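4.2 What people said about thinning their paints

I'll admit I thought this would be the dull part of the study. When Thaís Siqueira and I wrote the interview guide, we put the thinner question near the end, as a warm-up for the harder stuff about color matching. Then the first doll artist I talked to spent most of our call on it, and so did the next one, and by the time I had typed up my notes I could see that the thinner question had eaten the interview. So it gets its own section.

Some background for anyone who skipped Section 2. Makers of lifelike baby dolls in vinyl build up skin tone in very thin washes. With heat-set paints, each wash goes on, gets pounced out with a sponge, and then the part is baked before the next one. A single head can take a lot of these layers. The paint comes out of the jar far too strong to use that way, so everyone thins it, and how they thin it decides a good deal about how the finished skin looks. Too much pigment in a layer and you get patches that no later layer will hide. Too little and you're baking the same head all week.

We talked with 14 makers. They work alone, mostly at home, and they learned from each other, from kits, or from short classes. I did the calls and Thaís coded the transcripts. We disagreed about the codes more than we had planned to (see 3.3), mainly over whether "it looked right" should count as a measurement. I said no. Thaís said that if a person does it the same way every time, then it's a measurement, whatever you call it. I have come around to her view, mostly.

The makers split into two loose camps. The first camp goes by recipe. They count drops, they write the count on the lid of the mixing pot, and they get upset when a new jar behaves differently from the old one. Valquíria Lins keeps a notebook with a page for each wash she has ever used, and she numbers the pages straight through across dolls. She was on page 2101 when we spoke — she read me a few of them over the phone, and they are lovely to listen to, a bit like knitting patterns. Her flesh washes all start from the same base mix, which she calls Vatach after the first kit she ever painted. She told me, "If I lose the notebook I have to stop painting. I don't carry any of it in my head."

The second camp goes by eye, and their test is nearly always the same one. You drag a loaded brush across something pale and watch how the color breaks. They argued a lot about what the something should be. White tile was popular. So was the inside of a scrap limb, and I think that makes the most sense, given that vinyl takes paint so differently from ceramic. Alcides Quintana uses the back of his own hand and doesn't want to discuss it further (I did try!). He also said the thing I've quoted most often to friends since then, that he wants a wash to look "like tea with nothing in it." 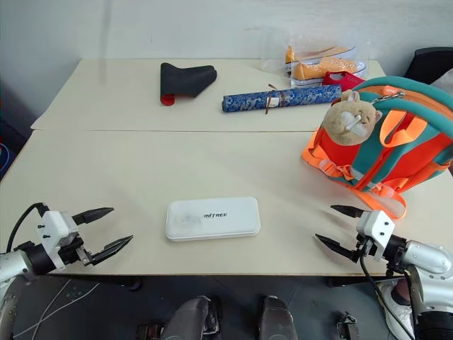

Figure 3. Tabletop with a rolled, blue-and-white patterned item tied with string, and a black fabric item with a red lining.

What surprised me was how little the two camps differed once I asked about failure. Everyone had a story about a ruined head, and in nearly every story the mix itself was fine. The trouble was that the mix had changed while they were using it. Thinner evaporates out of an open pot, so the wash you dip into at the end of a session is stronger than the one you started with. The recipe people know this and some of them add drops on a schedule. The eye people say they feel it in the brush before they see it. Both groups still get caught, and they get caught on the same parts, which are the ones painted last. For most of our makers that means the feet.

I want to stay on the feet for a minute. Sólveig Thorlacius, who has been painting longer than anyone else we spoke to, does her limbs in a fixed order and had noticed that the left foot was always slightly redder. She had put this down to the vinyl. She had even written to the kit seller, Itska, and got a polite reply and a replacement foot, which came out redder too. It was only when she broke a finger one winter and had to swap her order around that the red moved to a hand. She told this as a joke against herself. Thaís and I both think it's one of the better natural experiments in our data, and I'm sorry we didn't think to ask the others about their painting order from the start. By the time I added the question, more than half of the calls were done. I went back to people by email, and got some replies, but an answer typed out later isn't the same as one that comes up while you're talking, and I have kept the two kinds apart in Table 4.

Room conditions came up too. Several makers avoid painting in summer. One waits until the heating is off in May and then does all her flesh layers in a single stretch, saving rooting and sealing for the colder months. Nobody we talked to measures humidity. A few have a thermometer in the room, but it's there for the oven, and they read it for the oven. I had expected more interest in this, as the paint sheets that come with most kits mention room temperature, and I asked about it in a way that probably made people feel they ought to care. Lertchai Boonyarit read a draft of this section and pointed out that my wording on that item was leading. He's right. The wording is in the appendix so that readers can judge for themselves, and I wouldn't lean on those answers.

Then there is the matter of the pots. We hadn't planned to ask about pots at all. But a wide, shallow dish loses thinner faster than a narrow one, and makers choose their dishes for reasons that have nothing to do with that. They want to see the color. They want the sponge to fit. Valquíria uses little lidded jars and closes the lid between dips, which she says is a habit from having cats. Sólveig uses a saucer. When I lined up the ruined-head stories with the kind of dish each person used, I thought I saw a pattern, with the saucer people telling more of them. I don't want to make too much of that. People who tell good stories may just tell more of them, and the saucer people were, as a group, very good company.

Two products came up again and again as fixes. One is Kalto, a slow thinner that several makers mix half and half with their usual one. The other is Policarpio, a thickener sold for fine detail like veins and eyebrows, which a few people stir into a wash that has gone runny. Opinions on the first were warm and opinions on the second were terrible. "It turns to soup and then it turns to pudding" was one of the kinder remarks. We didn't test either of them, and our sample is far too small to say anything about how well they work. I mention them since they show where people think the problem is. A maker who reaches for a slow thinner has decided the trouble is in the pot. A maker who reaches for a thickener has decided the trouble is in the recipe.

That difference lines up fairly well with how people were taught. The makers who learned in a class, with someone standing next to them, talked about the wash as a thing that keeps moving and has to be watched. The ones who learned from printed kit sheets talked about it as a thing you get right once and then use. I can't say which way around this goes. It may be that people who like recipes also like printed sheets and would avoid a class. Alcides took a class and hated it, and he is the most by-eye painter of the lot, so he fits the pattern in one way and spoils it in another.

I asked everyone at the end what they'd tell a beginner about thinning. The answers were shorter than I had hoped for. Mix less than you think you need. Put the lid on. Paint a spare arm first, and bake it, and look at it the next day in a different room. Section 4.3 takes up that last one, looking at the paint in a different light, which turned out to be its own can of worms.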